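I finally got around to the letters, and if you read the August post you know how long they've been sitting in a bag in my closet. Foam letters! They weigh nothing, they bend if you look at them wrong, and I love them more than is reasonable for a grown adult.

The backdrop went up first. It's plain black fabric from Zaltum, and I did mean to iron it, I really did – but it was folded up tight for months and I ran out of patience after one corner. Small black clips along the top, that's it for hardware. I like them because they disappear against the cloth and you can shift them over when a fold starts to bug you.
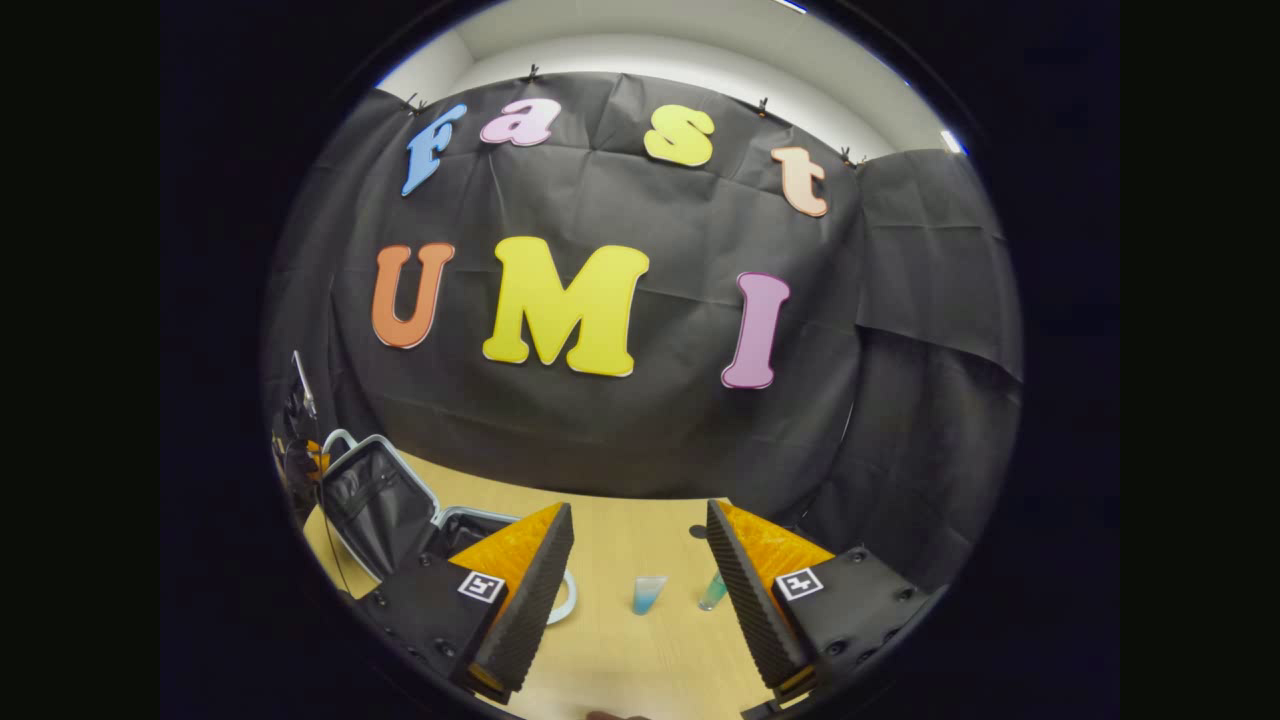
Hryhorii Kravets thinks I should have steamed the whole thing before a single letter went near it, and he wrote me 3 messages in a row to say so. A hot shower running in the next room would get most of the folds out overnight, according to him. Fine, Hryhorii, next time!

The word "Fast" goes along the top in a curve, with the big UMI underneath. Blue, pink, yellow, peach, then orange, yellow and pink again. The t leans a little and I've decided to leave it alone. My gray case is open on the table, so packing up is the next job, and I still have to figure out how to carry foam without denting the M.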